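Parkix Neighbors Help > Home and Furniture > Wood and Floors

Oil or water-based finish for an old pale table?

Posted by Homa Ahmadpour, in August
781 views

Hello to all. I have moved to Haltidton in spring and the apartment came with a big dining table. The landlord says it is older than the building, and that I may do with it what I like, only I must not paint it. The wood is very light and I want it to stay light. My sister refinished her table two years ago with an oil from the hardware store and it became orange like a pumpkin. I don't want this.

What I did until now: I washed it with dish soap, let it dry two days, and sanded with 120 and then 180 paper by hand. It took me four evenings. The old finish is gone, I think. When I put a drop of water it goes into the wood in less than one minute, so I believe nothing is left on top.

My problem is what to put now. We eat on it every day, and my son does his homework there with markers. In the store they showed me hard wax oil, Danish oil, polyurethane with oil and polyurethane with water, and the man told me that all of them are good. This did not help me. I also have to work inside with the windows open, as there is no balcony and no garage.

I have a budget but not a large one. Please write also how many coats, and if I must sand between them. Thank you in advance and sorry for my English.

3 replies

Esmaeil Bakhtiari

Hello Homa. I have finished many tables, first for my family and later for a small cafe in Lirkinholm, and I will try to answer in order. English is also my second language, so if something is not clear, please ask me again.

Your sister's table turned orange from the oil. Almost every product with linseed oil or oil-based polyurethane gives a warm color on the first day, and it becomes darker over the years. On walnut it is beautiful. On pale wood you will be disappointed. Therefore I would choose a water-based polyurethane, matte or satin. It looks like milk in the can and dries clear. The smell is weak, so you can work inside, but please keep the window open anyway.

Before you buy the big can, buy the smallest one and try it on the underside of the table. Wait until the next morning and look at it in daylight. The lamp in the kitchen makes everything yellow and you will judge wrongly. 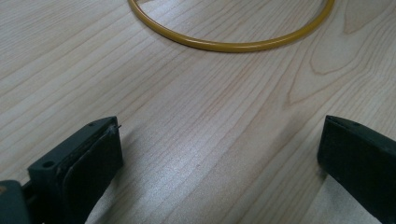
How I would do the work:

1. Wipe the whole top with a damp cloth, not a wet one, and let it dry. The fibers will stand up and the surface will feel rough. It is normal with water-based products.

2. Sand lightly with 220 paper, always along the grain. If you go across, the scratches will show after the finish, and on pale wood you see them from the door.

3. Take away the dust with a vacuum and then with a clean cloth. Do not use a cloth with fabric softener in it.

4. Stir the can slowly. If you shake it, you make bubbles and they stay in the coat.

5. Put a thin coat with a foam brush or a synthetic brush, from one end to the other, and don't go back to correct when it begins to dry. I know it is difficult to leave a mistake alone.

6. Wait the time on the can, sand very softly with 320, clean, and repeat. For a table where people eat I make four coats. For a side table three are enough.

After the last coat you may put light things on it the next day. For hot plates and a tablecloth wait two weeks. Marker should come off with a little alcohol on a cloth, but try it first in a corner.

Bhutto_upstairs

just use hard wax oil, I did mine and its fine. a bit yellow but you get used to it

Homa Ahmadpour

Thank you very much, Esmaeil, this is what I needed. I bought the small can in satin and tried it under the table, near the leg. In the morning it was a little darker than the bare wood, like when it is damp, but no orange at all. I am happy with it.

One more thing I want to ask. On one end there is a gray ring from a flower pot and the sanding did not remove it. Can I put the finish over it, or will it be visible?

Esmaeil Bakhtiari

It will be visible, and even stronger than now. Gray or black rings usually come from water together with iron or with tannin in the wood. Buy oxalic acid, sold as wood bleach, and mix it as the package says. Wear gloves and glasses, and a dust mask when you handle the powder. Brush it on the complete top and not only on the ring, otherwise you get a light spot. Rinse it well with clean water, let it dry for two days and then begin from my step 2.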